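**Club project thread: Pekska, hand-held grippers and the tidy-up task**

Started in: Skuvura Robotics Club > Member projects

---

**gantry_owl** wrote:

Right, a proper write-up, as three people have asked what our lot are doing in the big room on Tuesdays. The project is called Pekska. We wear or hold the kit, do ordinary jobs with it, and record the hand movements. Later on we try to get the arm to repeat them.

The grippers are the second design. The first ones had a lever under the thumb and made everyone's hand ache after ten minutes. On these ones each hand gets its own, and there's a printed marker cube on top so the head camera can work out where the hand is.

Most of last week went on sitting down and checking that both cubes stay in view with the arms stretched out in front.

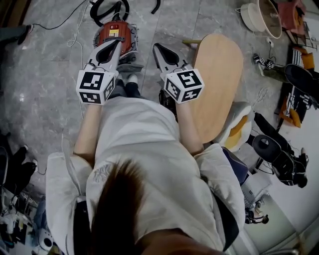 Seated is the easy case. Your elbows stay in and your head doesn't wander. We got 64 clips done that way and lost very few of them. Standing and walking about is where it goes wrong, and that's what I'd like some advice on.

---

**tinplate_sue** wrote:

How big are the cubes? We had trouble at Nodside with markers that were fine on the bench and hopeless at arm's length. The pattern has to be larger than you think.

---

**gantry_owl** wrote:

Bigger than the first batch, and matt paper now. I don't have the exact size to hand. Distance seems all right. The losses are nearly always when the wrist rolls over and you end up looking at one face edge-on.

---

**mk_brackets** wrote:

Edge-on shouldn't matter if there's another face showing. That's the whole reason for using a cube. I'd look at your lighting first. Strip lights on a light ceiling will wash out the pattern on whichever face is on top.

---

**gantry_owl** wrote:

I'm not sure I agree, but I can see why you'd ask. You get a good bit of ceiling in the gripper cameras:
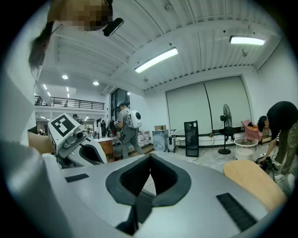
*View from one gripper, with another marker on the left.*

The strips are high up and we haven't seen glare on the markers so far. I'd still blame the wrist.

---

**mk_brackets** wrote:

You haven't seen it in the clips you've looked at. How many is that?

---

**gantry_owl** wrote:

Fair point. There are 593 clips in total and I've been through the seated ones properly. The rest I've skimmed.

---

**tinplate_sue** wrote:

Then before anyone moves a light, go through a batch of the standing ones and write down why each one failed. Two columns, glare and angle. It's dull but it'll settle it.

Also, what are you recording at the same time? If several people are working at once, can the software tell whose cube is whose?

---

**rozite_build** wrote:

I can answer that bit as I do the software. Each pair has its own set of patterns, so in theory the ids never clash. The package is called Rozīte and it's in the club folder if you want it (mind the accent on the i, the old file server won't find it otherwise).

In practice we did have one evening when two people picked up grippers from the same set. We threw the lot away. The sets have coloured tape on the handles now.

---

**pulleyman** wrote:

Not convinced by any of this, sorry. The club has spent two years on wheels and line following and now half the members are holding plastic claws and picking up cushions. What does it get us for the June competition?

---

**gantry_owl** wrote:

The June one has a tidy-up round this year. Objects on the floor, objects on a chair, put them in the right place. Our arm was scripted last time and it missed whenever something was a hand's width from where we'd told it.

---

**pulleyman** wrote:

So script it better. A decent depth camera and a bit of patience would do it. You'll need thousands of clips for the other way and you've got a few hundred.

---

**rozite_build** wrote:

The aim is 2000 by the end of May. I don't think that's silly. Once people get used to the grippers a clip is quick to do.

---

**pulleyman** wrote:

If they turn up.

---

**gantry_owl** wrote:

They do, mostly. Part of why we work in a cluttered room with people moving through it is that the competition floor is like that too. Same room, looking across to the screens: 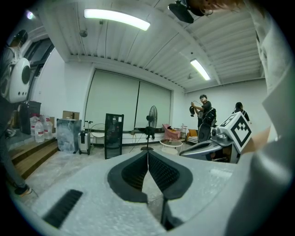 *Looking down the room over the gripper. The marker cube on the right is on another unit.*

I'd take this over a bare bench with a black cloth behind it. The scripted arm was perfect on a bare bench.

---

**mk_brackets** wrote:

With that I do agree. Though I'd want a few plain clips as well, so you can tell whether it's the clutter or the arm when it misses.

---

**tinplate_sue** wrote:

Seconded. And put the date in the file names if you haven't already.

---

**gantry_owl** wrote:

Done the first batch. I took 50 of the standing clips and went through them frame by frame where the marker dropped out. Angle 31, glare 12, the other seven were a sleeve or somebody's arm in the way.

So mk_brackets was partly right about the lights and I was mostly right about the wrist – I'll leave it at that.

---

**mk_brackets** wrote:

Twelve out of fifty is plenty. Try turning off one strip at a time.

---

**pulleyman** wrote:

Still think you should keep the scripted version working as a fallback. I'll look after it if you send me the last copy.

---

**rozite_build** wrote:

Yes please. It's in the same folder, the one called old_arm. The gripper opening is set in the config and will need changing for the new fingers.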